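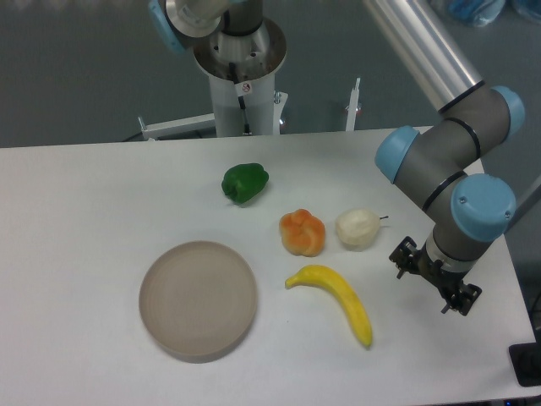 Expense claims: a few words before the end of February

Many of you know Ditte Hedegaard from the front office, and if you have ever handed her a crumpled parking receipt with a hopeful smile, you will know how patient she is! She and Unnur Ingvarsson went through 1,046 claims last year, and 639 of them had to go back to the sender for one small thing or another. Most often it was a missing date, or a lunch with no note of which customer it was for.

So we are trying something a little different this spring. All claims now go into Pellum, the same place you already fill in your hours (the tab is called Money Back, which was Unnur's idea and made us all laugh). Please send in your claim within 20 days of spending the money. Anything over $2,000 still needs a signature from Grímur Lykkegaard first, and he would dearly like to be asked before the trip and not after it.

Mileage stays on the old paper form for now. I know, I know, but the new one isn't ready yet, and we would sooner wait a month than send you something that adds up wrong.

If you get stuck, Ditte is at her desk until four most afternoons and is glad to sit down and go through it with you. Claims already handed in on paper will be paid as usual, so there's no need to send those again.

Elínborg Baldursdóttir, Accounts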